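Home | About | Classes | Shop | Find us

About Prusine

Hello! I started Prusine in my back bedroom with one sewing machine, a lot of old curtains and a very patient cat. I'd been making my own clothes for years (badly at first, I once put a sleeve in upside down and wore it anyway) and friends kept asking me to show them how. Six of them came round one Wednesday evening, we ran out of chairs, and I started looking for a proper room the next morning.

These days we're above the old bakery in Rirkila and there are chairs for 12. We teach dressmaking, pattern cutting and mending, mostly to people who haven't touched a needle since school. You don't need to bring a thing, as paper, pins and machines are all here, and there's always a kettle on. 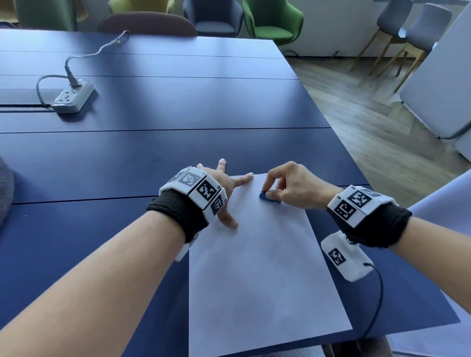
What you'll make

Most beginners start with the Laizer, our wrap skirt. I drew it up on a wet weekend in May and I'm still very fond of it! It has no zip, it forgives a wobbly seam and it fits again after a big lunch. After that it's the Esivau shirt, which has a real collar and takes a bit longer, so we spread it over several evenings.

We've had 235 people through the beginners' course so far, and quite a few now come back just to use the big tables and have a natter. That's fine by me. Open sewing is on from 7pm, and if you're stuck on something you bought elsewhere, bring that too and we'll have a look at it together.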